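Folia studio - opening checklist, upper room
Checked by: Iason Lazaridis, Tuesday, before the early Flunow class

**Floor and mats**

- [x] Floor swept and dry-mopped. Grit by the shoe rack again, please use the stiff brush there.
- [x] Loan mats counted: 17. Two have split along the edge and are in the store cupboard with tape on them. Don't lend them out.
- [ ] Blocks wiped down. Cork ones done, foam ones not. Spray bottle was empty.
- [x] Straps checked for frayed stitching and cracked buckles. All fine.

**Wall ropes and hooks**

- [x] Hooks tight by hand. Third from the window turns slightly under load - no hanging work on it until Hofstetter have been.
- [x] Ropes dry, no worn strands.
- [ ] Load card displayed. It has come off the wall and I couldn't find it. The old one said 2000 N per pair, but check with Hofstetter before anyone writes a new one.

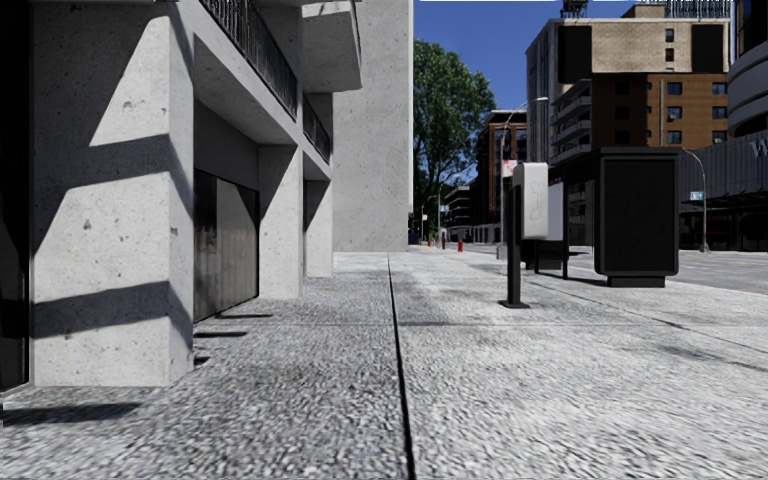 **Heating and air**

- [x] Room warm at 6.40. Heater cuts out at the back if the curtain touches it, so tie the curtain.
- [x] Top windows open and close. The left one needs a push.
- [x] Candles: battery ones only. Two real ones were on the shelf and I have moved them to the office.
- [ ] Incense tray emptied. Still has ash in it from the Stusby group. They have been asked before.

**Exits and first aid**

- [x] Both doors open from inside without a key.
- [x] Back stairs clear. Bolsters had been stacked on the landing and are now in the cupboard.
- [x] Exit light working.
- [ ] First aid box full. Low on plasters, no cold packs. Ordered in March, still waiting.

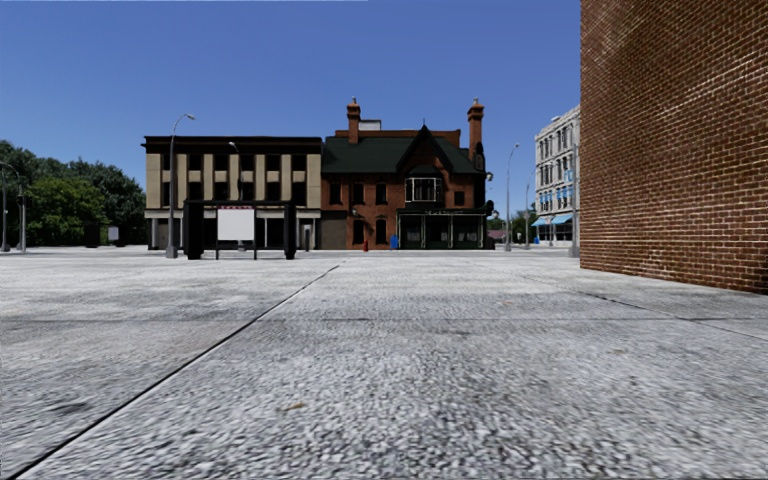 *Paving and brick wall.*

**To do before the evening class**

1. Refill the spray and finish the foam blocks.
2. Ring Hofstetter about the hook and the load card.
3. Buy plasters - the chemist will do if the order hasn't come.

Next full check is the same time next week. Initial each line when it's done and leave the sheet on the clipboard.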